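Clondholm Reading Room — book and room check, with comments
Fri 10 January. Filled in by Aatos Ruotsalainen
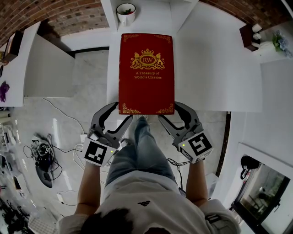 1. Bindings and covers
Checked, fine. I began with the red hardcover, A Treasury of World's Classics, as I always seem to, partly out of fondness for the gold crest with its crown and two lions. Hinges firm, no lifting at the spine, and the gilding at the corners has kept very well. Please go on handling the gilt covers gently and don't wipe them with anything damp — a soft dry brush is plenty.

2. Pages and smell
Checked, fine. I fanned through each book on this month's list and put my nose in (you do get used to it). No mustiness and no foxing that wasn't already in the August notes. One loose plate in the Pletberg atlas, which I have slipped into a paper folder and left inside the back cover until it can be seen to properly.

3. Tables
Checked, fine. The white tops wipe down nicely and none of them rock. Do look for ink before you lay a book down, as it hides along the edges and finds its way on to cloth bindings.

4. Shelf unit
Checked, one comment. It stands square and doesn't shift when leaned on. The little green plant in the white mug lives on top, and I would be sorry to see it go, but please carry it to the sink for watering and let it drain before it comes back.

5. Cabinet and flowers
Checked, fine. Doors close without a push. The blue and green flowers beside it are artificial, so there's no water to worry about, though they do gather dust and would be glad of a shake outdoors.

6. Floor
Checked, with a caution. The pale grey finish is handsome and rather slippery when it has just been mopped. Could we mop at closing time, so that it has all night to dry?

7. Brick wall
Checked, fine. No damp patches to the touch and no crumbling mortar.

8. Heating and air
Not passed. The Jedik heater clicks on and off all morning and I don't like the sound of it. Switched off at the wall and labelled. Smadi have been asked to call, job number 1743.

Still to do: heater, atlas plate, new soft brushes.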